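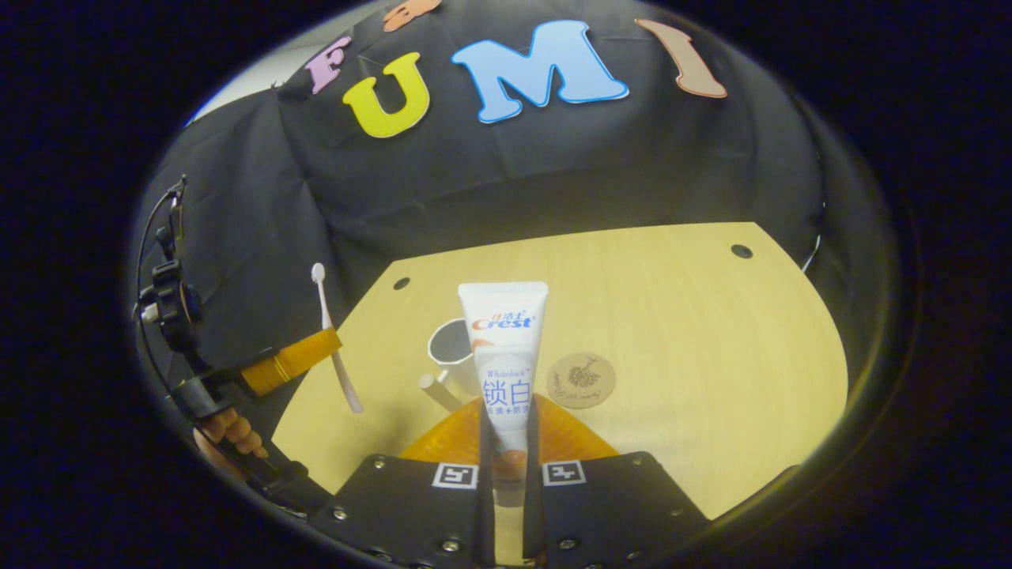
Crest toothpaste held in front of a toothbrush, mug and coaster on the table

Help me figure out where the bathroom stuff goes!

Hi! I'm looking for 40 people for a small study on how we put away the little things we use every morning (toothpaste, toothbrush, mug, the coaster that wanders all over the house). It's part of my Weltutell project on tidying at home, and I'd love to have you, whether your sink is spotless or a total jungle.

It's all done from home. I'll mail you a short booklet, and for two weeks you jot down where each thing starts the day and where it ends up at night. Then we have a phone chat, half an hour tops, and I ask nosy questions like who squeezes the tube from the middle and who puts up with it.

You can join if you're 18 or over, share a bathroom with at least one other person, and can write your notes in English. Tiny apartments are very welcome! So are big families, roommates and people who brush their teeth at the kitchen table (I do it myself when I'm running late).

Everyone who sends back a finished booklet gets a gift card for the Devska housewares store, and I'll mail you a copy of the results in October. Your notes stay with me, and I won't print your name anywhere.

To sign up, send a postcard or letter with your name, mailing address and phone number to Weltutell, P.O. Box 1138, Funen. Please get it in the mail soon, I'm filling spots as the replies come in.

Posted 12 April 2020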